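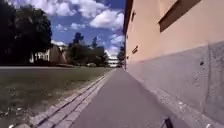 Walking to work is a subject on which the author of this page has received more correspondence than on any other, and the present entry sets out the practice in full. Readers are asked to note that it concerns ordinary walking in ordinary shoes, at a pace that permits conversation. The most suitable surface for this purpose is smooth asphalt, such as a grey footpath running straight between a tall building and a wide lawn, with a border of pale setts on the grass side. Gravel is acceptable in dry months. Cobbles are to be avoided by anyone carrying a laptop or a hot drink.

Home | Entries | Walking | Reading | Contact

The author began walking to the Westillow office in April, following the withdrawal of the early bus. The distance requires 24 minutes on a good morning and somewhat longer when the crossing at the post office is against the walker. During the first week the journey was found to be tedious. By the third it had become the part of the day least willingly given up, and the return of the bus did not alter the arrangement.

With regard to clothing, one coat that keeps out rain is preferable to two that do not. A spare pair of socks should be kept in the desk. Zuzana Vávra, with whom the author shares an office, maintains that an umbrella is sufficient for all conditions. The author does not share this view and has stated so on several occasions.

Bags merit separate attention. A shoulder bag was used until the summer, at which point a persistent ache on the left side led to its replacement by a small backpack. The backpack holds lunch, a notebook and one library book. Library books of more than 500 pages are now borrowed only on days when a lift home has been agreed.

No music is played on the outward journey. It is permitted on the return, at low volume, and is switched off at road crossings. Américo Vieira has written to recommend recorded lectures, and 3 of these were tried. They proved difficult to follow near traffic, and the author arrived at work on each occasion with a firm grasp of the introduction only.

Winter presents certain difficulties. The side streets near Nikach are not gritted before eight, and the longer route by the main road is therefore adopted whenever frost is forecast. Reflective bands are worn on both sleeves. A colleague has described the effect as excessive.

Correspondence on the matter of boots remains unanswered and will be addressed in a later entry. Leonie Baumgart is thanked for the loan of the heavier pair, which will be returned when the laces have been replaced.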